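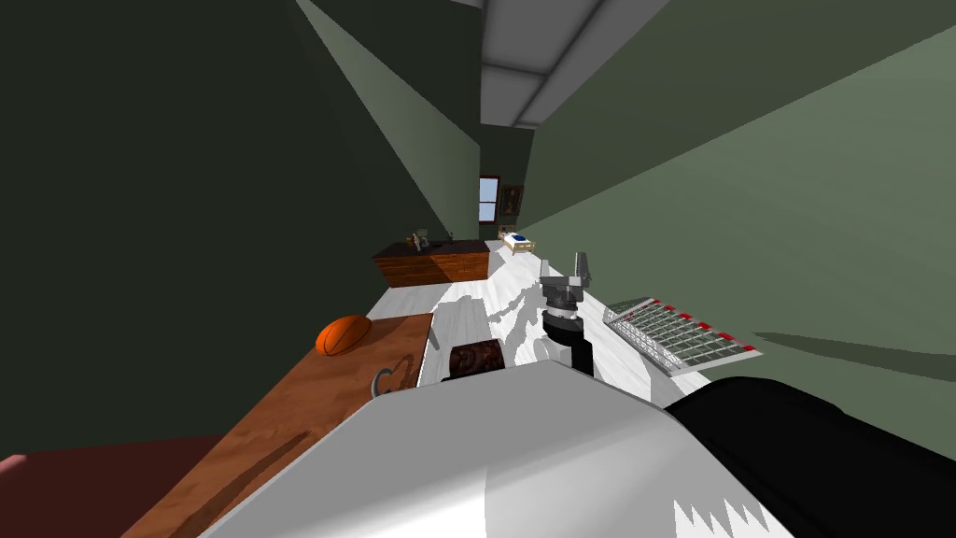 *Two simulated arms in one of the bedroom layouts, with a basketball on the desk and a wire rack on the floor.*

## New ground rules for two-arm simulation runs

Starting this month, all simulated work with two arms in a shared room follows one set of rules. The rules cover the Flerier and Penry groups and anyone else who submits runs to the Bemer archive. They replace the separate notes each group had been keeping, which disagreed on several points and in one case gave opposite instructions for the same setting.

The trigger was the spring review. The archive held 2,921 two-arm episodes at the time, and more than 22 percent of them could not be reused by a second group. Most of the runs themselves were fine. The trouble was in the records: missing start poses, room layouts saved under the same name after furniture had been moved, and success marks with no note of what success meant.

**Before a run**

- Save the room layout as its own version. If a desk, a box or a rack moves between sessions, that is a new version, even if the task is the same.
- Record the start pose of both arms, including the one that is not doing the task. An idle arm still takes up space and still blocks views.
- Write down the keep-out distance between the arms. The default in Sono is 3 centimeters. You may raise it without asking. Lowering it needs sign-off from the other group.
- State the success test in one sentence before the first episode, and don't edit it afterward. If the test was wrong, close the set and open a new one.

**During a run**

Contact between the two arms ends the episode. This is the rule that drew the most comment, and it stays. Light contact is often harmless in simulation, but the same motion on hardware can mean a cracked cover or a bent finger, and we do not want policies trained on episodes where it went unpunished. Contact with furniture is logged but does not end the episode unless the task notes say so.

Objects on the floor count as obstacles from the first time step. Several older sets switched off collisions for anything below desk height to save computing time. Those sets are now marked "restricted" and should not be mixed with new ones.

**Rendering faults**

Jagged edges, flicker and odd shadows are not grounds for dropping an episode. Tag them and leave the files in. Throwing out only the ugly ones changes the mix of views in ways that are hard to trace later. Drop an episode only if the physics failed - an object passing through a floor, for example, or an arm reporting a joint angle it can't reach.

**Camera views**

Tilted and partly blocked views are allowed, and should be labeled as such. Please do not rotate them upright before upload. The camera pose is stored with each view, so anyone who needs a level horizon can work it out from there.

**Checks**

Each set needs 2 reviewers, at least one from outside the group that made it. Reviewers replay a sample and fill in the short form in the shared folder. Sets with an incomplete form will be returned on Tuesday of the following week.

Older sets can be brought up to the new rules until the end of November. After that they remain readable but will be left out of the default download.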